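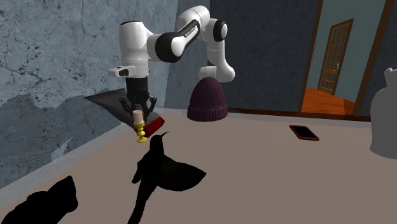
1/ Spent the evening going through my bank statements and found I pay for 14 subscriptions. I could have named six of them under oath. Total for the year: £584, none of which I remember agreeing to out loud.

2/ The oldest is Stillus, a meditation app I joined one January after a bad week at work. Last opened the following week, which was worse. It has been sending me a gentle bell at 7 a.m. ever since and I'd come to think it was the boiler.

3/ To cancel Stillus you have to sit through a breathing exercise. I'm not making this up. You breathe in, you breathe out, and then it asks whether you'd like to pause your membership instead. I breathed out again, through my teeth.

4/ Then there's Witon. I still don't know what Witon is. It takes £3.99 a month and the website says it "brings your day together". I emailed to ask what I'd been getting for my money and they sent me a link to upgrade.
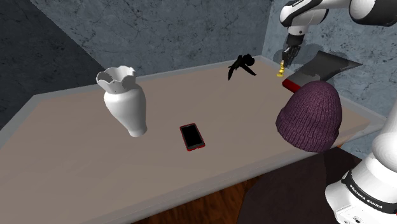 5/ Anyway, Witon did let me go in the end, after I'd reset a password for an account I have no memory of making. The security question was the name of my first teacher. I had apparently put "no".

6/ Drosora is the one that hurts. Coffee by post, lovely stuff, and I kept meaning to slow it down because I can't drink that much coffee. Nobody in my house can. The cupboard over the fridge is now entirely Drosora and the bags fall on you if you want the cake tins.

7/ You can join Drosora with one tap. Leaving is done by phone, between 10 and 4, and the hold music is someone playing the cello very sadly. I got a chap called Lorenz Eberhard who was so decent about it that I came off the phone with a free bag of decaf and the same subscription I went in with.

8/ I rang back. Got Lorenz again. He remembered me. We agreed on one bag every 2 months and I think he was disappointed, though he was too polite to say so.
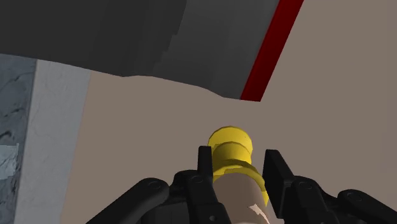 9/ Language lessons next. I signed up for Spanish so I could read Sepúlveda without the English on the facing page. My streak stands at 100 days, nearly all of it done in the bath, and I can now tell a waiter that my uncle's horse is tired.

10/ Kept that one. I know. But it's the only thing on the list that tells me well done.

11/ Other survivors: the weather app (I could look out of the window, but then I'd have to get up), cloud storage for photos of parking spaces, and my brother's football channel, which he says he'll pay me back for – he has said this since he lived in Leeds.

12/ For anyone about to try the same: search your emails for "welcome" as well as "receipt". The quiet ones never send receipts. Check the account you only use for shops too. Mine had a magazine about canal boats in it. I've never been on a canal boat.

13/ Read two issues before cancelling, mind. Quite good on locks.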